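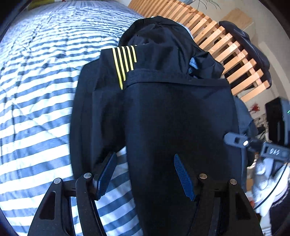 Posted by hrizvi_grip – February 19, 2023 – in: Teaching by hand and teleop

Subject: Folding black clothes, how do you demonstrate it?

Hello all. I am collecting hand demonstrations for a folding task, with the hand-held gripper, and I would like to hear opinions before I record the rest. The plan is 400 demonstrations. I have 40 until now. The towels and the light shirts are fine. My problem is with the black garment on the striped bedding. In the view from the tool the hood is a dark dome and the big panel under it is almost one flat black area. Only the yellow stripes and the stitched band give something to look at.

My questions are two. Should I keep the striped bedding or change to one plain color? And should I start every demonstration with the garment spread the same way, or leave it half folded as it falls?

Haris Rizvi

Reply from gresa_tom

Change the bedding. The stripes are wrinkled and they bend toward the cloth, so there are lines everywhere that mean nothing for the task. I did my first set on a patterned blanket and the policy was reaching for the blanket. When I repeated with a gray sheet it was better the same evening.

Reply from Aasen_K

I don't agree with gresa_tom. If the robot will work later on a real bed, it must see real beds. One plain sheet gives you a policy for one plain sheet. I would keep the stripes for a part of the recordings and mix in two or three other covers.

What I would worry about is the gap between the hanging sleeve part and the panel. The bedding shows through there as a triangle, with hard contrast on both sides. It is very easy for a network to take this for a corner of the garment. Do you grip near there often?

Reply from hrizvi_grip

Yes, often. I go with one pad over the bedding and the other over the panel, then I close on the edge. So maybe I am teaching exactly this mistake. I did not think of it before.

Reply from stinditport

Sorry, but why by hand at all? We teleoperate the arm at our place and we do not have this discussion. The operator sees what the arm sees. If he cannot find the edge of the black cloth on the screen, he does not grip, and the bad demonstration does not exist. With the hand tool you look with your own eyes and you feel the cloth, and the camera knows nothing of it.

Reply from Aasen_K

That is a fair point, but teleop on soft cloth is slow. At Fallbridge we needed a full week for what one person did by hand in two afternoons. Also our operators became tired and pulled too hard.

Reply from gresa_tom

Both can be true. Haris, try this: do the black garment by hand, but watch only the recorded view on a tablet for the first ten tries. You will find quickly which grips are possible from the picture – and which ones you do from memory.

About the start position, please don't spread it the same every time. Throw it down and begin from there.

Reply from hrizvi_grip

Thank you, I will try with the tablet. For the cover I will follow Aasen_K and keep the stripes in one part of the set, and borrow a plain sheet for another part. Is it also useful to move the lamp? There is a bluish shine on the left side of the panel, and it helps me to see the shape.

Reply from stinditport

Move it, yes. If the shine is always on the left, the robot will expect it on the left. I still say teleop.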